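Last updated: 10 Jan 2023

10 Jan 2023 - by Heledd Bowen

I went round to see Maddocks because I'd heard about the tablecloths, and I came away two hours later having talked mostly about chopsticks.

Maddocks runs the Thursday-sized suppers (small, loud, bring your own bowl) at a flat over the old Brallon shop, and has been collecting table things for years. "I've got 461 pairs, if you believe the notebook," I was told, while the kettle went on. "I wouldn't believe the notebook. Half of them have lost their partner."

The pairs get muddled at the washing-up, so before each supper there's a big sort on the table. I asked if it mattered, really, if somebody ended up with odd ones. I got a look!

"You'd feel it. One's thicker, one's got more of a taper, and then your noodles are on your lap. I go by colour first, then the grain, then I roll them under my finger."

The yellow cloth is the one for sorting on - roses all over it, and a shine that changes as you walk round the table. It came from a house sale in Morklow, in a box marked lot 857, and Maddocks wanted the box for something else entirely. "There was a fish kettle in it. I never use the fish kettle."

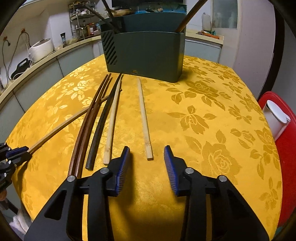
Red ones, dark ones and the washing-up

I wanted to know about looking after them, as mine at home are a disgrace. "Don't soak them. Wipe, rinse, dry, stand them up with the tips in the air. My sister puts hers in the dishwasher and we don't discuss it."

The next supper is in February and it's dumplings. I've been told to bring vinegar.

Contact: Erau Supper Pages, PO Box 630
Copyright Erau Supper Pages
Back to top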